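De: Janaka Sikder
Para: lista burnach-dados
Data: quinta-feira, 19 de março de 2020
Assunto: Re: Re: tarefa do fogão, proposta de fechar o conjunto

Oi, Peta, oi, todos,

respondo no meio da mensagem porque discordo de umas partes e de outras não.

> Com a rodada desta semana chegamos a 3.741 episódios simulados
> da tarefa do fogão. O script da Tisham marcou 1.920 como sucesso.
> Acho que já dá para treinar e parar de gerar.

Dá para treinar, claro. Sempre dá. Minha dúvida é o que o modelo vai aprender com isso. O critério de sucesso do script é a distância entre o centro da panela e o centro do queimador no plano da mesa, e só. Altura não entra na conta. Uma panela parada no ar em cima do fogão passa como pronta, e eu abri 40 desses episódios "bons" e encontrei 12 assim, encerrados antes de qualquer contato. Se a proporção se mantiver no resto, vamos ensinar o braço a levar a panela até lá e ficar esperando.

> As três câmeras estão ok, não vejo motivo para mexer nelas.
> A política recebe as três e escolhe o que for útil.

Essa frase me incomoda mais que a outra. "Escolhe o que for útil" é o que a gente diz quando não olhou. Tirei estas do mesmo episódio:
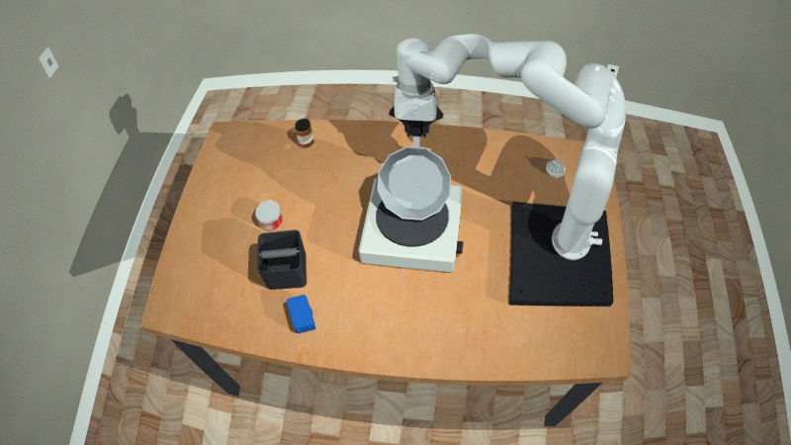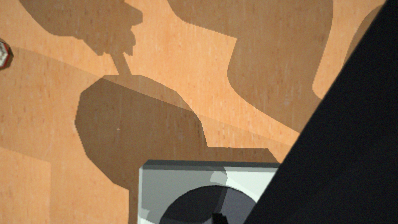
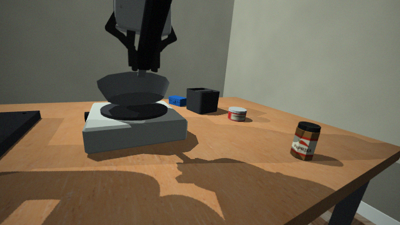 Na vista geral e na lateral, quem olha com calma entende que a panela está acima do queimador. Na de cima, com o braço tapando o lado direito, eu mesmo levei um tempo para achar o fogão, e boa parte do que sobra é sombra na madeira. Pode ser que uma rede tire proveito da sombra para estimar altura. Também pode ser que decore a sombra e desmonte no primeiro dia em que alguém mudar a luz. Nós nunca variamos a luz, em nenhuma rodada.

> Os objetos extras servem de distração, então a parte de
> robustez está coberta.

Não acho que esteja. O pote de páprica, a lata, o bloco azul e o recipiente preto aparecem na mesa e, pelo que li no gerador, a posição deles é sorteada num raio minúsculo. Nenhum fica no caminho do braço. Distração que não atrapalha é decoração, e o pessoal da Dimitriou já passou por isso em dezembro, com a tarefa da gaveta: números lindos na simulação e depois uma semana inteira tentando entender o que tinha dado errado.

> Se ninguém se opuser, congelo a versão e mando para a Burnach.

Eu me oponho, por enquanto. O que peço é pouco:

Trocar o critério para exigir contato com o queimador e garra aberta, e rodar de novo o rotulador em cima do que já existe. Não precisa gerar nada para isso.

Treinar uma vez com as três câmeras e uma vez sem a de cima, mesma semente, e mandar os dois resultados para a lista, inclusive se o meu palpite estiver errado.

Guardar os episódios que caírem do conjunto. Falha bem rotulada também serve, e hoje o script joga fora o vídeo e fica só com o log.

Sobre a luz eu não insisto agora – sei que mexer no renderizador dá trabalho – mas queria que constasse no leia-me que ela é fixa. Quem baixar os dados tem direito de saber.

Posso fazer a parte do rotulador se alguém me passar acesso de escrita no repositório. O meu venceu e o pedido está parado há um tempo.

Abraço,
Janaka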